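wk 5 notes - loads on frames, handout version (slides are Inger's, typos are mine)

Start from last time: load path. Every load has to get to the ground somehow. Draw the arrows FIRST, then do sums. Lots of people lost marks on the May sheet for skipping the sketch.

**Members**

- tie = pulled. Can be thin, won't buckle
- strut = pushed. Length matters a lot, shape matters too
- beam = bent. Top squashed, bottom stretched (if it sags)

Round tube vs. square tube: round is the same stiffness whichever way it wants to bend, square is easier to weld onto. Exam likes this one.

**Joints**

Pin joint lets the member turn, so no moment gets through. Welded corner is treated as rigid. Real ones are somewhere in between, but for this course pick one and say which.

A bare square with pins at all four corners folds flat. Three ways to fix it: diagonal brace, stiff corners, or a panel filling the gap. Gusset = small plate across a corner, spreads the force over more weld. Triangle is cheapest, uses the least metal.
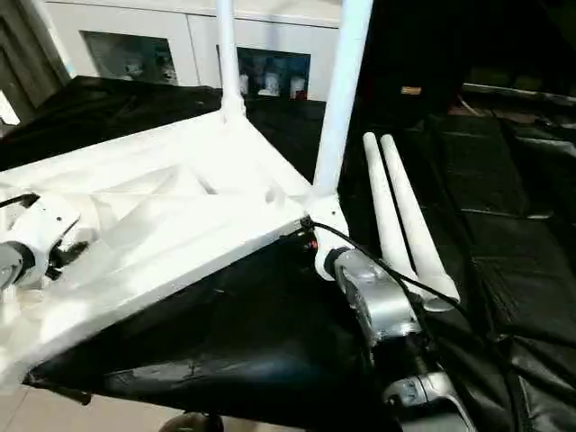 Buckling next. Euler formula, pinned both ends:

P = π²EI / L²

Double the length, critical load drops to a quarter. Fixed both ends -> use L/2, so four times the load. Watch units!! I in mm⁴, L in mm, E in N/mm². If you mix in meters the answer is nonsense and you won't neccessarily notice.

Worked one (Rajkumari's group did this on the board):
- axial load 3202 N, strut 700 mm long, pinned-pinned
- allowable is half of critical, so need P = 6404 N
- rearrange for I, then look up the section table

Pick the next size UP from the table. Not the nearest.

**Welds**

Throat = 0.7 x leg for an equal-leg fillet. Stress goes on the throat area, not the leg. Check the weld seperately from the member.

**To do**

- problems 17 and 29 from the blue sheet
- read the Grivden footbridge handout, skip the appendix
- lab groups: Arnar has the list, swaps go through him
- bring a calculator that isn't your phone

Torsion next time, open vs. closed sections.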